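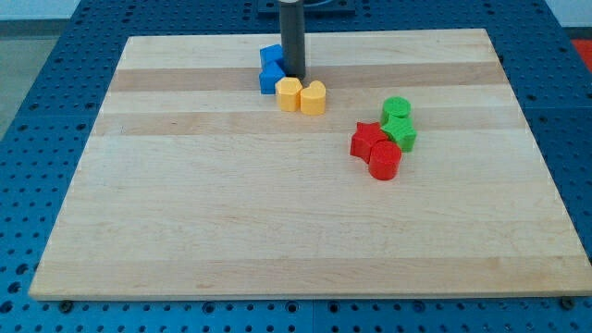 Blocks on the Maple Board

Shapes from the Sovau set, sorted by color. Posted 7 May 2024 by Arwel Pritchard.

The board is maple, made of strips glued edge to edge, with darker tan bands among the cream ones. It sits on the blue perforated table in the Cellurville workshop. The blocks are kept together by color, so each group is easy to find.

Blue: two cubes, one a little farther back than the other.

Yellow: a heart next to a block with a flat top and close to six sides. Both are short and matte, in a soft yellow.

Green and red: these share the second group, toward the right. The green cylinder is at the back of it.

The set came from Phúc Trình, who is cutting more shapes in May. Requests for shapes or colors can be left at the workshop desk. Please put blocks back in the tray by color after use.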